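Open Shop Day at Tristerico: two arms, one pepper, and a lot of extension cords

I've been meaning to get to one of the Tristerico open days for two years, and I finally made it. If you don't know it, Tristerico is a shared workshop in the back half of an old carpet warehouse. Members rent shelf space, split the cost of the big tools, and build whatever they like. Twice a year they roll up the door and let the rest of us wander through and ask questions.

I got there at opening and still had to park on the grass. Inside it smells like sawdust and hot solder, and there was a coffee urn on top of a drill press table that I visited more often than I should have. The front room is mostly wood and metal. I saw a half-finished canoe, a very nice set of drawer slides made from scratch, and a pinball machine with its glass off and all its wiring hanging out like spaghetti. I could have stayed with the pinball machine all day (they're replacing every lamp socket by hand!).

But I'd come for the kitchen robot build, which the members call Jurolov. It lives in the second room, past the laser cutter. The team is building a two-armed helper that is supposed to handle simple cooking jobs, and most of the work right now happens in simulation. They had a big monitor up with the virtual kitchen running, two chairs in front of it, and a crowd three deep for most of the morning. I waited my turn and it was worth it.

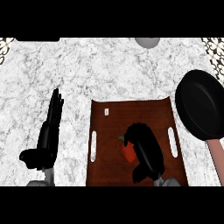 Skuvex

The countertop they've modeled is white marble with gray veins, and it's prettier than mine at home by a mile. There's a wooden cutting board with a slot handle near each long side, a black frying pan next to it with a pinkish handle, and a red pepper for the robot to deal with. I liked that somebody cared enough to put black-and-white patterned tile in the corners. It has no effect on whether the arms work, but you want to look at it, and if you're going to stare at a simulated counter for months it may as well be a nice one.

What surprised me was how much of the build is about the hands. I had pictured simple two-finger claws. These are black hands with several fingers, on gray metal wrists, and every one of those fingers has to be told what to do. The members I talked to said the arm part had come together fairly quickly and the hands had eaten the winter. Their shared log had 1,051 trial runs in it when they started redoing the finger control, and by the open day it was up to 2,404. I asked how many of those were good ones and got a laugh and a shrug.

A few things I wrote down while standing there:

The two arms are run separately for now. Getting them to share a job, with one holding and one doing, is next on the list.

The soft parts are faked. A real pepper gives a little when you press it, and theirs doesn't yet. One member has been squeezing actual groceries on a kitchen scale to get better numbers.

The simulation slows way down when a hand gets close to something, because there are so many little surfaces to check against each other. They've been swapping in simpler finger shapes that you don't see on the screen.

Scenes get saved and reloaded constantly. If you bring your own laptop you can copy the whole kitchen and mess with it, and they were handing it out on thumb drives.

I also got a long and very patient answer to my question about why they don't just build the real thing and try it. Money, mostly. A broken finger in the simulation costs a click. They do have one physical hand on the bench, a printed one held together with fishing line and tiny screws, and they let us open and close it with a slider box. It clicks in a wonderful way. The thumb sticks if you go too fast, and I went too fast.

After lunch (chili, from a crockpot, very good) I went back for another look. The monitor was less crowded by then and I got one of the chairs.

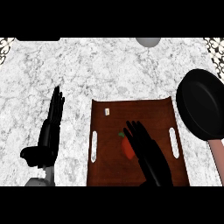
Jurolov's kitchen at the open day: one hand upright on the left, the other reaching in over the board, with a small pale cube farther up.

There's a talk at the end of the day where each project gets 8 minutes. The Jurolov group used most of theirs on reach, meaning how to bring a hand in over a cutting board without sweeping everything else off it. They drew it on the whiteboard with a marker that was nearly dead, and people in the back kept yelling "darker!" The question period ran long. A man who cooks for a living wanted to know when it would be able to dice an onion, and the answer was "not soon," which got a round of applause for some reason.

The other talk I'd recommend, if they post it, is Perić. It's a little plant-watering cart that follows a strip of tape around a greenhouse. Much simpler than the kitchen project and already doing its job, and the people behind it are so happy about it that I went home and priced out wheels.

Practical notes if you're thinking of going in the fall. Bring cash for the parts table, where I got a bag of mixed bearings and a stepper motor for less than my coffee habit costs in a week. Wear closed shoes or they'll stop you at the laser cutter. The restroom is through the paint room and the sign for it has fallen down. Kids are welcome in the front room and seemed to be having a great time with the scrap bin.

I came home with a thumb drive and I've already got the kitchen loading on my own machine, very slowly. The fan sounds like a hair dryer. More when I get the arms to move.

Posted Apr 25, 2021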